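報道関係各位

2020年3月22日
Grurnley株式会社

長野の受託拠点で、清掃用品の仕分けにロボットアームを導入
夜間の手作業をなくし、担当者の勤務を日中に一本化

清掃用品のレンタルと回収を手がけるGrurnley株式会社は、Nagano拠点の仕分け工程にロボットアームを導入し、2月から運用を始めました。対象は、契約先から戻ったクロスやパッド類をビンから取り出し、種類ごとの棚へ移す作業です。制御ソフトウェアはHelarora社の「Zistomside」を採用しています。

■導入の経緯
Nagano拠点では、オフィスや診療所などから回収した清掃用品を洗浄し、検品のうえ再び出荷しています。洗浄後の仕分けはこれまですべて手作業で、回収量の多い週には夜間の勤務を組んで対応してきました。担当者からは、浅いビンに手を入れて薄い布を取り出す動作が続くと手首と肩に負担がかかるという声が以前から上がっていました。求人を出しても夜間の応募は少なく、昨年の秋から機械化の検討を進めてきたものです。

■設備の概要
導入したロボットアームは8台です。既存の作業台に取り付ける方式のため、建屋の改修は行っていません。手首部分の小型カメラでビンの中を確認し、2本の指で用品をつかみます。布やスポンジのような柔らかい品は置かれるたびに形が変わるため、つかむ位置は毎回計算します。つかめなかった場合は2回まで試み、それでも取れないときは担当者の端末に通知します。

ビンはこれまで使用していたプラスチック製のものをそのまま使います。出荷用の袋詰めと、ほつれや汚れの残りを見る検品は、今後も人が担当します。

■働き方の変更点
仕分けに携わる従業員は31名です。今回の導入に伴う人員削減は行いません。主な変更点は次のとおりです。

・夜間勤務を廃止し、勤務時間を日中に統一
・仕分け担当のうち18名が検品と袋詰めへ異動
・残る担当者はアームの見守り、ビンの補充、通知への対応を担当
・夜間手当の廃止に伴い、対象者の基本給を改定

異動にあたっては全員と個別に面談し、希望を聞いたうえで配置を決めました。アームを扱う担当者は、停止手順と手を入れてよい範囲についての講習を受けています。講習は約25時間で、すべて勤務時間内に実施しました。

運用開始後、担当者からは「立ちっぱなしの時間が減った」という意見のほか、「通知が重なると対応が追いつかない」「アームの速度が遅く感じる」という意見も出ています。通知については表示の順番を見直し、速度は当面、現在の設定を維持します。

■現在の課題
重なって張り付いた布を一度に2枚つかむことがあり、棚に移した後の確認が必要です。また、ビンの隅に寄った小さなパッドは取り残しやすく、担当者が手で中央へ寄せる場合があります。Helarora社と共同で、つかみ方の調整を続けています。

■今後の予定
Nagano拠点での運用結果を確認したうえで、他拠点への展開を判断します。時期は未定です。取引先への納品日、回収日、料金に変更はありません。

■本件に関するお問い合わせ
Grurnley株式会社 広報担当
お問い合わせは当社ウェブサイトの専用フォームで受け付けています。
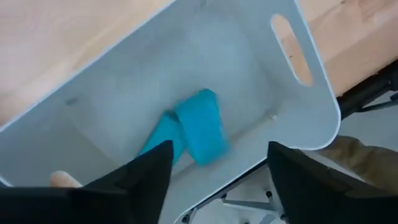
ビンの中の青い用品とロボットアームの指(手首部のカメラから)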